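Does toasting whole spices before grinding really matter?

ridow_kitchen
Every recipe says to toast the seeds first. I did two batches of the same dal in February, one toasted and one not, and my family couldn't tell them apart. I'm starting to think it's a habit people repeat because their mother did it.
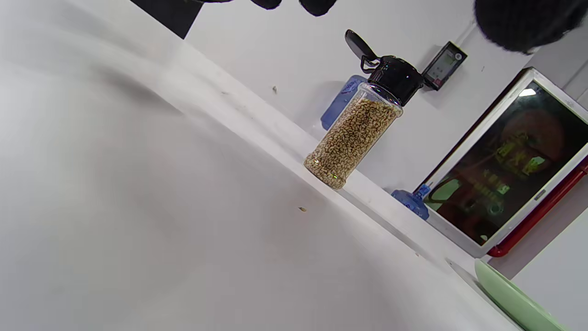
Small seeds or grains in a flip-top jar.

Ashok Bhatt
Were your seeds fresh? Old cumin tastes like dust whatever you do to it.

ridow_kitchen
Bought that week at Chaudhary, 100 grams. So yes, fresh.

jasmina_d
Dal has onion, garlic and chili in it. Try it in plain yogurt and then tell me there's no difference.

Ashok Bhatt
Same for rice. Low heat, keep the pan moving, stop when you can smell it. Most people burn them and call it toasted. 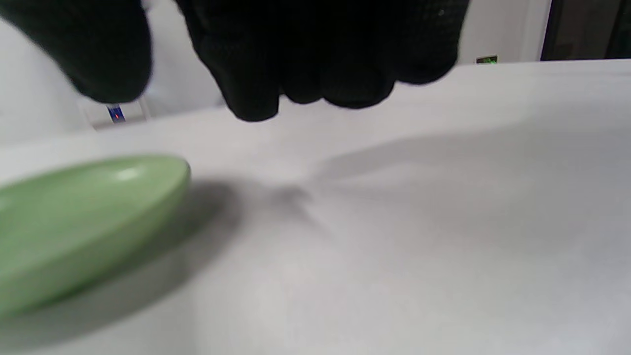 Poonam Jaiswal
I don't buy the smell test. Your kitchen smells great because the aroma is leaving the seeds. How is that good for the food?

jasmina_d
Some leaves, but new flavors form too. Same as bread and toast.

ridow_kitchen
Bread I can taste blindfolded. With cumin I want someone other than the cook doing the tasting. I'll do the yogurt one, two bowls, no labels.

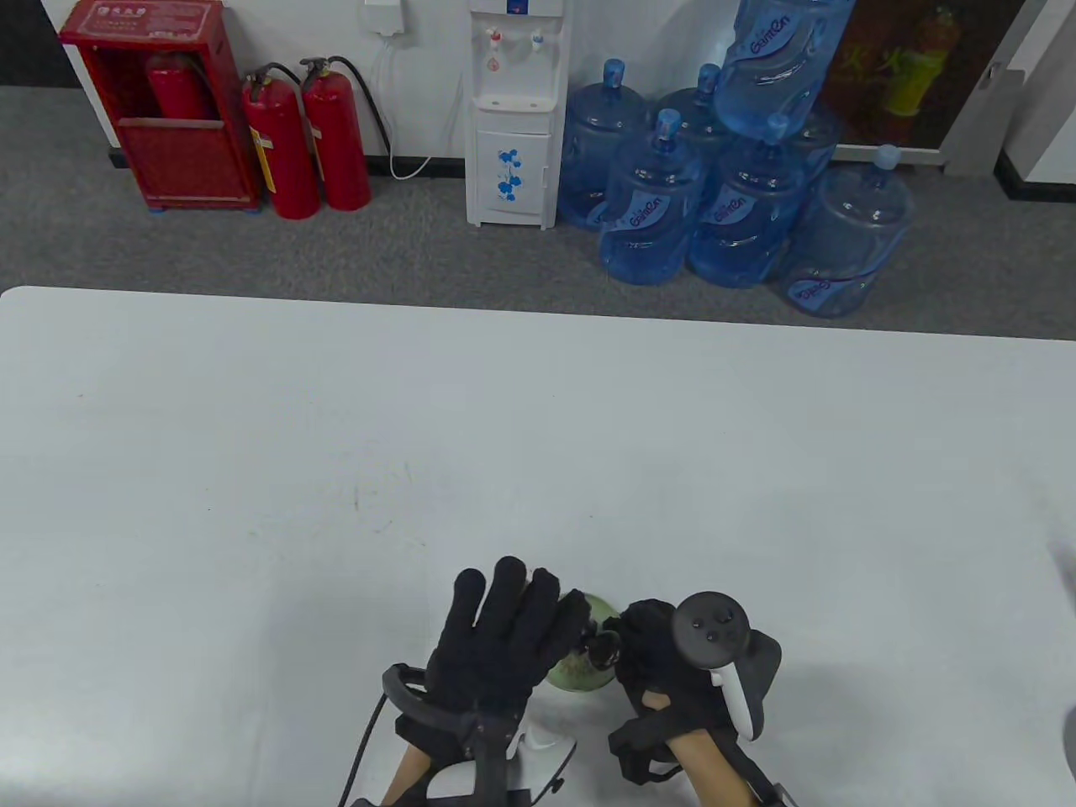
And I'm grinding both batches the same way, in the little Rasell, seven seconds each. If my sister picks the toasted bowl once, that proves nothing. She'd have to get it right several times in a row.

Poonam Jaiswal
Let her do it on different days too. After the third spoon it all tastes like cumin.

Ashok Bhatt
You're all overthinking a pinch of seeds. I'm still toasting mine.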